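How Marble Is Made
Written by Elif Naz Coşkun for young readers

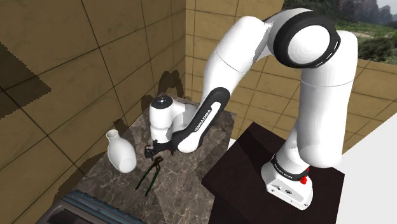
Marble is a stone with a long story, and the story begins in the sea. Many millions of years ago, small animals lived in warm, shallow water. They had shells, as snails and mussels have today. When the animals died, their shells fell to the bottom and broke into little pieces. People now use marble for floors, for stairs, for statues, and also for the top of a table, as you see on the left side of the picture. So when you put your hand on real marble, you are touching something that was once mud and shells under the water.

From mud to limestone

The pieces of shell made a kind of white mud. New mud fell on the old mud, year after year, for a very long time. The layers at the bottom became heavy and tight. The water was pressed out of them, and the small pieces stuck together. In this way the mud became a stone, and we call this stone limestone. If you look at limestone with a magnifying glass, sometimes you can still find the shape of a shell in it.

From limestone to marble

The outside of our planet is made of very big plates of rock. They move slowly, as slowly as your fingernails grow. When two plates push against each other, some rocks are pushed up and become mountains, and other rocks are pushed deep down. Deep in the Earth it is very hot, and the weight of the rock on top is enormous.

The limestone down there does not melt. It stays solid, but inside it something changes. The tiny grains in the stone grow into bigger crystals, and these crystals hold each other like the pieces of a puzzle. The old shells usually disappear. Now the stone has a new name, marble. Scientists call such a stone a metamorphic rock. "Metamorphic" comes from Greek words about changing shape. A caterpillar which becomes a butterfly goes through a metamorphosis, and it is the same word family.

Why does marble have lines?

Very clean limestone makes white marble. But most limestone is not very clean. There was some clay in it, or sand, or a little iron. When the stone was pressed and heated, these things were pulled into bands and curls. We call them veins. Iron can make marble pink, red or yellow. Some green marbles have a mineral with the name serpentine. Black and gray often come from carbon, which was left by very old plants and animals.

How do people take it out of the mountain?

The place where stone is cut is a quarry. When I was 9, my uncle took me to the quarry of Kocabaş, which is 778 meters above the sea. We went up in June, early in the morning, and I had to wear a helmet that was too big for me. I remember mostly the noise and the white dust on my shoes.

The workers cut the marble with a long wire which has small pieces with diamond on it. The wire turns and turns, and water runs over it to keep it cool. A block can be heavier than 3 elephants, so it must come down the road on a strong truck. In the workshop, a big saw cuts the block into flat slabs, and many of them are only 2 or 3 centimeters thick. Then the slabs are polished until they shine.

Marble does not like lemons

Marble looks very strong, but acid can hurt it. Lemon juice and vinegar are acids. If you leave lemon juice on polished marble, it makes a dull spot, and you cannot wash this spot away. Rain is also a little bit acid, and for this reason the faces of very old statues in the garden are often soft and have no sharp nose anymore.

Try it at home

You need a piece of white chalk from the school, a glass and some vinegar. Ask an adult first if the chalk is made of calcium carbonate, because some chalk is made of another material. Put the chalk in the glass and pour vinegar on it. Look for small bubbles. The bubbles are a gas, carbon dioxide. Marble is made of calcium carbonate too, and a small chip of it will also make bubbles, only more slowly.

Words to remember

Limestone: a stone made mostly from old shells
Crystal: a solid piece with its tiny parts in a regular order
Vein: a colored line in the stone
Quarry: a place where stone is cut from the ground
Slab: a flat, wide piece of stone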